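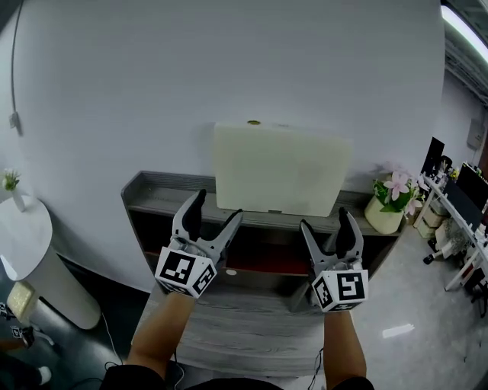 Thérèse Sutherland wrote at 9:40 that the left gripper had lost its position again during the morning session at Eltunbridge, and that she would like the earlier ticket reopened instead of a new one being raised.

Ticket reopened. Priority changed from Low to Medium.

Support response, 11:15
Thank you for the report. The log supplied covers 77 recordings made with the hand-held pair. Of these, 38 show the left gripper's tracked position jumping sideways by more than 60 millimetres while the jaws were closing. The right gripper is not affected. The Chisholm arm was not powered during these recordings and no safety report is required.

Please do not replay any of the 38 files on the arm. A jump of this size would be carried out as a real movement at full speed.

Checks requested:
Confirm that the marker cube on the left gripper is seated firmly and does not turn under light finger pressure.
Reseat the cable at the base of the left gripper.
Repeat the calibration with the cube numbers entered by hand – the Nonden software may have kept the old ones after the June update.

Customer update, 14:05
Cube firm. Cable reseated, no change. Calibration shows the left cube still listed under its previous number.

Support response, 14:30
The number has been corrected on our side. Please restart the software and record a short test at the cabinet. Nurhan Canpolat at Grindthorpe will review the file before the arm is released for use.

Status: Awaiting customer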